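Hetton Homes Forum > Furniture and Floors > Is "lifetime" table oil worth the money?

marrowfat
6/14/21
Looking for opinions before I part with any cash. We're after a round pedestal dining table and the shop in Hetton wants £800 for a Dinmont, fine, but then they start on the aftercare. The salesman says it has to be treated with Pevex oil, two coats, at £25 a tin, or the top will "dry out and die". I asked what that meant and he showed me a leaflet. My mum has wiped hers with a damp cloth since before I was born and it's still a table. Am I being had?

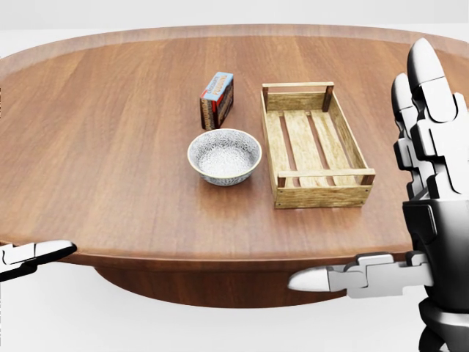 Sorin Ciobanu
Partly, yes. Wood doesn't die in your kitchen, it did that in the forest. What matters is the finish it already has. If it's lacquered, oil can't get in at all, it just sits on top going sticky and collecting crumbs. Ask the shop what's on it. If they can't tell you, I wouldn't buy the oil or the table.

tealeaf16
Bit harsh. I use Pevex and water beads up on it beautifully.

Sorin Ciobanu
Water beads on a new car as well. How did it behave before you oiled it?

tealeaf16
Don't know, I oiled it the day it came.

marrowfat
Well, that's my problem with all of it. Everyone who swears by the stuff put it on from day one, so there's nothing to compare it with. I rang the shop back and was told the finish is "natural". Natural what?

Also asked about placemats and got the same leaflet read to me down the phone.
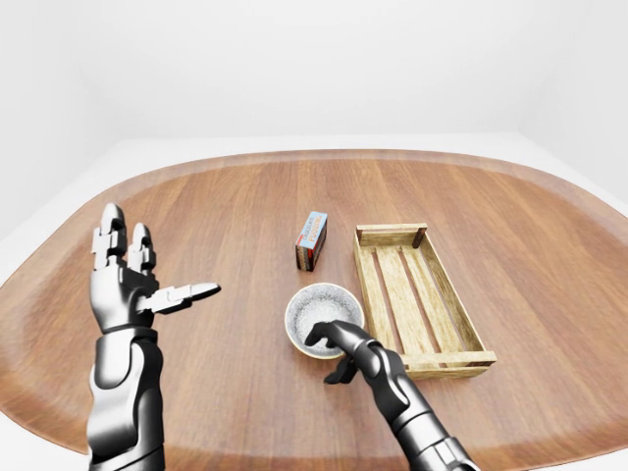 Bogdan Nowicki
Natural usually means hardwax oil in my experience, but it could mean anything the marketing people fancied. Try a drop of water on the underside, where there's often less finish, then one on the top. If the top one sits there and the bottom one soaks in, you've got something protecting it already and can leave it alone for a good while.

I do disagree with Sorin on one point. An oiled top in a hot kitchen does need doing again eventually. Mine went grey by the sink end and a coat of plain Sima from the hardware shop sorted it.

Sorin Ciobanu
Sorted it, or made it darker so the grey doesn't show?

Bogdan Nowicki
Does it matter if I'm happy with it?

Sorin Ciobanu
It matters if somebody's charging £25 for the privilege.

ploverfield
The "lifetime" bit on the tin is what gets me. Whose lifetime? Read the small print and it's void if you haven't recoated every March and kept receipts. So it lasts for ever, provided you keep buying it.

marrowfat
Is that really in there? I'll have another look at the leaflet.
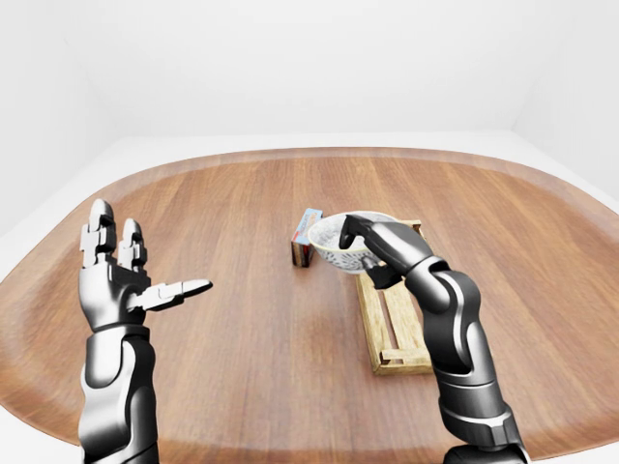
Page 2

marrowfat
It's in there. Back page, tiny grey type. It also says no hot dishes, no citrus and no "prolonged moisture", so I'm not sure what sort of dinner they have in mind.

tealeaf16
To be fair, most of them say that. I still like mine.

Bogdan Nowicki
Use a trivet whatever you put on it. Heat marks are a pain to shift from oil or lacquer.

ploverfield
Mayonnaise overnight is supposed to lift them. I tried it and had a heat mark that smelled of mayonnaise.

marrowfat
Going back to the shop with a wet finger and a list of questions. If they won't let me test the underside I'll look at second-hand -- there was a decent one on the noticeboard for a lot less, and whatever was going to happen to it has presumably happened by now.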